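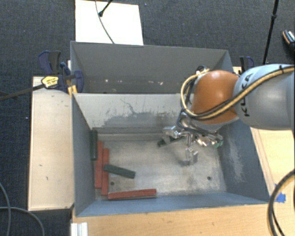
How to sort out a jumbled block bin

Posted in January by Sonum Kakakhel

I put this job off for ages, and it took me less time than a cup of tea! Tip the lot out onto an old towel first (long blocks make a right racket on a hard floor) and give the bin a wipe with a damp cloth. Scuffs won't shift, so don't bother scrubbing.

Now pair up your colours. I do reds first, then greens, all laid the same way and snug against one side – they slide about far less like that. Anything over 230 mm goes in last, along the front.

Contact | © Varport Home Notes | Back to top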